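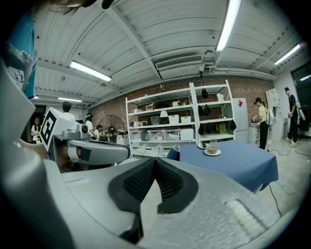
14 September 2025

Sunday session on the hand-held grippers, cup and saucer task. Got in early to grab the table with the blue cloth before anyone else did, and mostly used the time well.

Plan for the day was 200 demos of the two-handed version (one gripper steadies the saucer, the other takes the cup by the rim and moves it across to the second saucer). Ended on 785 clips in the folder if you count everything, but that's because Lesel splits a recording every time you squeeze the trigger twice, and I squeeze twice all the time. Must fix that! It's a setting somewhere, I had it off in February and then we reinstalled.

Calibration first. Waved the left gripper slowly in front of the right so each run starts with the marker cube in view, held it, then wandered off to the table. If you skip the hold, Somley guesses where the left hand is and the whole run drifts sideways. I skipped it on 8 runs before lunch and they're all rubbish. Moved to the bin folder, not deleted, in case we want them as bad examples later.

Things I'd like the rest of you to do the same way, please:

Come at the cup from the side with the fingers level. I was coming down from above for the first batch and it felt natural to me, but the arm can't reach that angle over the table without tucking its elbow into itself. Ugwu's replay check flagged nearly the lot.

Go slower than you think. I know it's boring. The replay runs at our speed, and my "normal" hand speed is over what the wrist joint will do.

Don't regrip halfway. If the cup slips in the pads, put it down and bin the run. I tried saving a few with a little shuffle and the policy we trained last time picked up the shuffle as if it were the whole point of the job.

The diamond-pattern pads are good on the glass, much happier with them than the smooth ones. They do hold onto drips though, so wipe between batches. Colour of the drink matters more than I'd expected: milky tea gives the tracker a nice solid shape to look at, plain water in a clear cup and it's hopeless. Don't want to train only on tea, so next session mix them.

Tried 2 replays on the arm at the end of the day. First one was lovely, right up to the release, when it let go a touch high and the cup clunked down (no breakage). Second one stopped dead on a joint limit, see above re elbows.

Still to do: trigger setting in Lesel, redo the overhead-approach batch, ask the Tumen lot whether their newer mounts fit our left gripper, buy more milk. Charger for the right one is in the top drawer and I would really like it to stay there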